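Teaching a planner to change its mind

The software team at Doretti wants arms that think again halfway through a reach 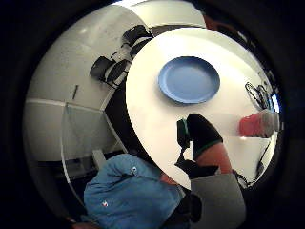 Most robot arms are stubborn. They look once, work out a path, and follow it to the end even if the object has rolled a hand's width away in the meantime. The control software being built at Doretti, a small company in the town of Jondlow, takes the opposite line: it plans a little, moves a little, looks again and plans some more. Clearing a table turns out to be a lovely test of the idea. A light blue plate is fairly kind to a planner, being round and flat with a slightly raised rim to aim for. A red cup tipped over near the table's edge is a much nastier customer, especially on a glossy white top that throws back a small bright reflection right underneath it. Is that patch of light part of the cup? The perception code has to decide before the fingers close.

Doretti's answer is a program called Genex, and it is a joy to watch on a screen. Every time a new view comes in, Genex draws up 136 possible grasps as thin coloured lines, throws out the ones that would hit the table, and ranks the rest. The whole round takes 200 milliseconds. Then it starts again, and the lines shiver and regroup as the hand gets closer. You can see it being unsure! Two grasps will swap first place back and forth for a moment, and then one of them wins and the others fade.

That swapping gave the team its worst month. Early versions dithered in front of cups, edging left, then right, then left. The cure was a small penalty for switching, borrowed from a scheduling tool written at Hoàng, the software house upstairs. A new grasp now has to be clearly better before the planner will drop the old one.

The tooling around it is just as good. Any run can be replayed step by step, with the planner's guesses laid over what the camera saw, and a change to the code has to get through 700 stored reaches before it goes near a motor. The full set runs overnight, and the results are waiting by 8 in the morning, with the failures at the top of the list. Cups lying on their sides still fill most of the first page.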